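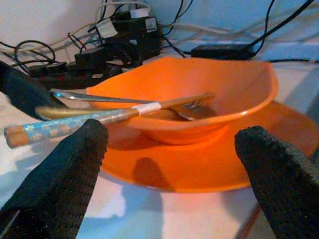

Page 3 of 19

**Spoon with a fabric-looking sleeve on the handle, how do I wash this thing?**

**posted by soupforlunch** in Kitchen & Table, Dec 4, 2019

Quick one, on my break. Got a spoon at the church sale in Skekness, light blue sleeve on the handle with little pale flowers, tan tip on the end, gold colored bowl. Love it. Came with a strip of white tape wrapped around the handle near where the metal starts. I left the tape on because I don't know if it's holding the sleeve down or if it was a price sticker thing.

Been using it with my orange bowl and plate (Tedley, plastic, had them forever) and a plain fork. Wiping the handle, washing the business end under the tap. But soup gets places. The sleeve is starting to worry me a bit right by the tape and I can't tell if that's dirt or glue.

So:

- can it go in the dishwasher, even top rack?
- tape on or off?
- is the gold color going to come off if I scrub it
- and while I'm here, the orange bowl smells like tomato no matter what I do. Normal dish soap, hot water. Anything better?

I eat at the side table where all my chargers are, so no big sink nearby, everything gets carried to the kitchen in one stack at the end. If that matters. Probably doesnt.

Thanks in advance, will check back tonight

---

**mildewmarch**

No dishwasher. Not top rack, not "just once." I had a set of butter knives with covered handles from Jotoma, different pattern but the same kind of idea. Ran them through one time. The sleeves bubbled on two and slid right off the third. Water gets in at the end of the sleeve and sits there, then whatever is underneath swells up, then you have a loose handle and a smell.

What I do now:

Fill a mug partway with warm soapy water. Only high enough to cover the bowl of the spoon, not the handle. Stand it in there, 3 minutes, no longer. Rub with a soft sponge, rinse with the handle pointing UP so water runs away from the sleeve. Dry right away with a towel. Lay it flat to finish drying, don't stick it handle down in the drainer, the water runs straight into the wrapped part. Ask me how I know.

For the sleeve, damp cloth and one drop of soap. Dab. If it's paper under some kind of varnish and you rub, the flowers go. Test down by the tan tip first, it shows less there.

Tape: I'd take it off, but slow. Hair dryer on low to soften the glue, peel back along itself. If the sleeve edge lifts with it, STOP and press it back down. Then at least you know what the tape was for. If it does turn out to be holding things together, put a fresh piece on and swap it when it gets gross. Gray by the edge is nearly always glue that picked up dirt. Cooking oil on a cotton swab gets it off, then a tiny bit of soap. Keep the oil off the sleeve itself, could stain if it's cloth.

Also the tan end, if it's wood, don't leave it wet either. Little dab of mineral oil in February or whenever the heat has been on a long time. Deligiannis Hardware carries the small bottles, 22 oz is way more than you'll ever need, get the little one.

---

**gus_or_bus**

just use a different spoon for soup lol. keep that one for sugar

also is that a power strip right behind your bowl?? with stuff plugged in? move the soup

---

**thirdshelfdown**

Agree with the mug method above, wanted to add on the gold and the bowl because those got skipped.

Gold: from a picture I can't say if it's solid brass, plated, or just a colored finish. Matters a lot. Magnet test, stick a fridge magnet on it. Grabs = steel underneath, so the gold is a coating and you should never scrub it, never use polish, nothing gritty, no baking soda paste. Doesn't grab = doesn't prove much, could be brass, could be some stainless under a coating. Treat it as coated till you know. If it's real unlined brass I wouldn't be eating tomato soup with it every day, acid and brass don't get along. You'd notice a metal taste. Fine for dry stuff.

And don't leave it lying in the dish with the fork on your walk to the sink. Forks scratch. I carry the silverware in my other hand, takes no effort.

Bowl: tomato smell in plastic is oil hanging on, soap alone moves it around. Things I've tried on mine

- white vinegar and water half and half, fill to the rim, 15 minutes, rinse. Works okay
- baking soda paste, leave overnight. Works best for smell. Use your fingers, no scouring pad, you'll kill the shine inside and then it holds smell worse
- sunny windowsill for a day. Sounds dumb, does work, a little fading on bright colors tho

Do the plate at the same time, drips collect there and people forget it.

Don't microwave tomato anything in it. Heat the soup in a pan or a ceramic mug, pour it in after.

---

**soupforlunch**

Ok wow thanks. Magnet sticks. So coated, no scrubbing, got it. Peeled a corner of the tape and the sleeve edge came up with it, so I pressed it back and the tape stays. Will buy a fresh roll.

Baking soda is in the bowl now, will report on the smell. Moving the strip to the floor this weekend, yes yes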